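Buying notes for the Denport hand-held grippers

README, last tidied up in February by Clem Ellery

Hello! If you've landed in this folder you are probably either about to spend money on grippers or about to ask me why we spent so much. The spreadsheet is next door (budget_v3, ignore v2, the VAT column is wrong) and this file is the chatty version of it.

What's in the folder

budget_v3: the sheet itself, one tab per order
quotes: PDFs from Drakell and Ellier, plus the email thread where Ellier changed their minds about postage
sample_stills: frames from the trial recordings, so you can see what the kit looks like in use
parts_log: what wore out and when we swapped it

What we bought

We wanted hand-held grippers for recording everyday table jobs in people's homes — picking things up, moving them along, putting them down again. I got quotes for a full set from two suppliers. Drakell came in at £2997 for the set, with cases and one round of spares. Ellier were cheaper on paper until you added the charging dock, the cables and a strap that I would have thought was part of the thing. Arwel Lewis went through both quotes with a highlighter and we went with Drakell.

Fingertip pads are a separate line and please don't leave them off! I did, the first time round. They cost £44 a pack and we've gone through far more of them than I'd guessed. Mahnaz Safavi keeps the parts log and her advice is to order pads with every shipment, even if the drawer looks full, as the wait can be long and the postage is the same either way.

Things I'd budget for next time

Memory cards. Buy the good ones. We lost an afternoon to a cheap one and I'm still cross.

Props. I put £111 down for cups, boxes and bits, and then hardly touched it, because the homes we record in have plenty of their own and those make much better recordings. Paper cups are the exception (they get squashed, so take a sleeve of them with you). Hamidreza Hashemi likes the printed ones, as a plain white cup on a pale cloth is a pain to pick out when he's going through the footage later.

Travel. Espiritu lent us a van for the first run and I forgot that it wouldn't always be free. There's a proper travel line in v3 now.

Labelling time. This is the big one, and it isn't equipment at all, but it came out of the same pot. Ah-rin Ryu worked out what each session really needed and her numbers are on the last tab. Use hers, mine were far too cheerful.

The stills

Each session has its own subfolder in sample_stills. I've pulled one out so that you can see the size of the gripper next to an ordinary cup, which is the question I get most often from people who've only seen the supplier's drawings.
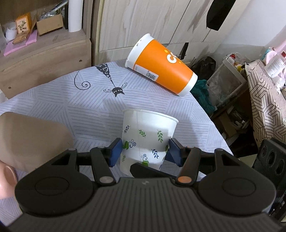 Gripper with the blue fingertip pads, holding a leaf-print paper cup.

The pads are the blue bits, and they're the ones in that £44 pack. If you're comparing quotes, ask what fingertips come fitted and whether you can change them yourself. With ours you can, with a small hex key and a bit of patience.

Still to do

- chase Drakell about the invoice for order 47, which has the old address on it
- ask Arwel whether the spare case can go on next year's budget
- add the card reader to the kit list (it's in my bag, sorry)

Questions about the money come to me, questions about parts go to Mahnaz. Please add a note to the sheet when you change a price.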